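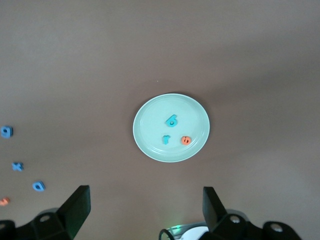
Figure 3.1 Foam letters on and beside a plate, with the gripper fingers open.

Chapter 3
Comparing Grippers

Chapter 2 dealt with how an arm reaches a point. Here we look at what happens at the end of it. Two grippers may close with the same force and still give very different results on the same small part.

Nelu Pîrvu and Anca Crăciun compared the Berudell and Serketier grippers over 1000 picks, using one arm and one controller throughout. Every 15 picks they stopped and checked the finger spacing.
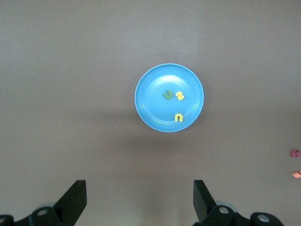 Soft parts make a useful test. They give under pressure, so a weak grip may hold where it would drop a metal part, and a strong one may leave a mark. A fair comparison records both.

Before reading Section 3.1, write down what you would count as a failed pick. You will need your answer for the exercise on the Drirnadex controller.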